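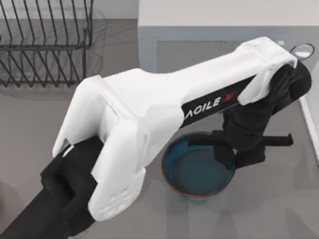 Hi all, and thanks for bearing with me on this one. I know the report was meant to reach you in October, but the Ernton figures came in late and I didn't want to send you half a story. So this is the whole thing up to November 8, 2023, money and all.

The short version: the oral history project is in good shape. We set out to record people who worked at the old Wasetti cannery before it closed, and to get those recordings into the Ernton library where anybody can walk in and listen. The recording side is ahead of plan. The typing-up side is behind, and I'll get to that.

Your grant was 4,000 dollars. We have 2,091 left. Most of what's gone went on travel to see former workers who moved away, plus 2 decent recorders (the first ones we tried picked up every refrigerator hum in the county!). We also paid Sterov for cleaning up the sound on the oldest tapes, the ones a local church had kept in a closet since the cannery days. I was nervous about that bill, but it came in at 801 and they did a lovely job. You can hear the line whistle behind one woman's voice now, and I got goosebumps the first time.

What I like best so far is how much people want to talk about food. I had a list of questions about shifts and wages and the strike, and we do get to those, but give folks ten minutes and they're telling me what was in the lunch pails. Who brought pickles, who traded for pie, who could not be trusted near anybody's sandwich. The Çınar family let us record three generations at one sitting – grandmother, son and granddaughter – and they argued the whole time over how long the beans were supposed to soak. I've left every minute of it in.

A lot of the lunch talk ends up at the break room. For years the only way to warm anything was to set it on the steam pipe by the boiler and hope. Then the company finally put in a microwave, and to hear people tell it, that changed the whole day. Lines got long, friendships got tested, and one crew apparently worked out a rota so strict that it was taped to the wall.

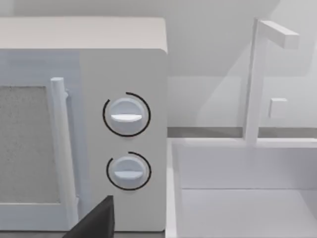
My mother never trusted it and went right on using the steam pipe until the day they locked the doors, one listener wrote in our comment book, and she said her soup was better for it. I've asked if the family would sit down with us, and they're thinking it over.

Now for the part that's behind. Typing up the interviews takes far longer than I told you it would back in May. I figured an hour of tape would take an afternoon. Ha! With the accents, the machine names and two people talking at once, it's more like two days. I'd like to move what was set aside for the printed booklet over to paid typing and do the booklet later, maybe as a smaller thing. I need your okay for that before I sign anyone up.

The listening corner at the library is nearly there too. The shelf is up, the headphones work, and the sign still has the cannery's name spelled wrong, so that's going back.

Coming up, I have more interviews lined up with people from the labeling floor, and I'm hoping to get someone from the night crew, who so far have been very hard to pin down. The full list of spending is with the bookkeeping sheets I mailed separately. If you could let me know on the typing money before the holidays, I can get going on it right after New Year's.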